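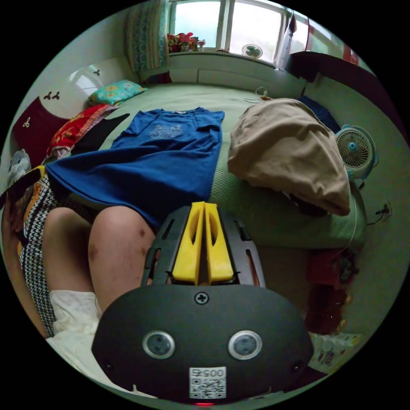
Folding work at Plasetetti

Folding work at Plasetetti is the part of the Plasetetti clothing resale business in which garments are flattened, folded and stacked before shipping. It was done by hand at the firm's warehouse in Sarnby until the arrival of the Isgate folding line, and has since been divided between the machines, the people who look after the machines, and the people who show the machines how it's done. The last group works mostly at home, on beds.

Background

Plasetetti began as a mail-order seller of secondhand clothes. Its folding room was known in the company for two things: a radio that only received one station, and a wall chart of the approved folds, drawn by a former shift lead and never corrected. The sleeve on the long-sleeved shirt bends the wrong way. New hires were told to follow the chart and then were quietly shown how to fold a shirt.

The target for a full shift was 1,000 garments per table. Whether anyone reached it depended on what came in. T-shirts went quickly. Dresses went slowly, and anything with a wrap skirt was passed down the table until it came to the newest person.

The Isgate line

The Isgate line was bought from Orlandini, a maker of packing equipment, and was installed in April. It consists of 2 robot arms over a padded table, each ending in a pair of fingers. In its first weeks it handled towels very well. Plasetetti does not sell towels.

Clothing was harder. A shirt lying flat has one shape, and a shirt in a heap has as many as it likes. The arms pinched the cloth in places no person would have chosen, lifted it with great confidence, and laid it down in a form that the folding room called "the omelet." Orlandini's engineers proposed that the arms be trained on recordings of people doing the job, and that the recordings include plenty of ordinary rooms, ordinary light and clothes that had not been picked for good behavior.

Home recording

Recording is done with hand-held grippers, which have two narrow fingers in front and a numbered label on the body. The worker holds them and does the folding through them, so that the cloth is only ever touched the way the arms would touch it. Experienced folders describe the first day as like eating soup with tongs.

A typical session takes place on a bed, with the garment laid out flat in the middle and whatever else lives on the bed pushed to the side. Sessions have been made with folded clothes stacked at one edge, a jacket heaped at the other, and pillows looking on. The guidelines call this "natural background variety." Workers call it the bedroom.

Garments are generally taken from the worker's own closet. A blue short-sleeved dress, smoothed out so that the skirt spreads toward the person's knees, is a usual starting position, and the knees are a usual feature. A T-shirt with its sleeves opened out is the standard beginner's item. Prints and embroidery are allowed, and the archive has a royal blue one with KENZO stitched across a tiger's mouth, waiting for its fold with more dignity than most.

Every attempt is kept, including the bad ones, which are tagged by the worker as bad. The tagging is considered the most skilled part of the job and is paid at the same rate as the rest of it. By the publication of the firm's staff bulletin on May 29, 2020, the archive held 1,556 recordings.

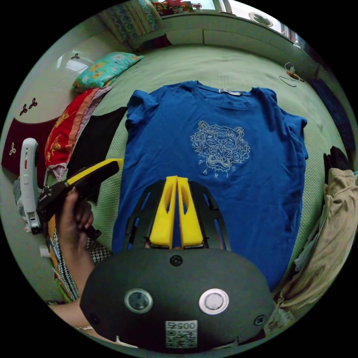 Effects on staff

The folding room lost tables as the line took over plain tops. Plasetetti stated that no one was let go, which is accurate, although several people who had been hired to fold now had jobs with the word "support" in them. Support consists mainly of standing near the arms, clearing a bunched sleeve from the fingers and pressing a green button. The radio was moved closer to the line at the staff's request. The arms have shown no preference.

Issa Majali, who folded at Sarnby before moving to home recording, wrote in the same bulletin that the work had become quieter and harder on the wrists. He missed talking over the table. He also noted that after years of folding without thinking he'd been forced to decide where his hands went, and that for the first few days he could no longer fold his own laundry.

Pay was the main point of dispute. The room had been paid by the shift, while home recording was first paid by the accepted recording, and a worker could spend an evening on a stubborn dress and earn very little. After complaints, a flat rate per session was brought in. Kneeling remained unpaid as a separate activity. The company did send out cushions — 2 to each worker, in a color the bulletin called "sand."

Wrap skirts, lined jackets and anything with loose straps are still folded by hand in Sarnby. The line sends them down a side chute to a single table, where they go to the newest person.

The chart

The wall chart of approved folds stayed up. During setup an Orlandini engineer photographed it as reference material, and for a short period the arms bent long sleeves the wrong way. The recordings have since outweighed it. The chart is now listed in the building inventory under "signage, safety."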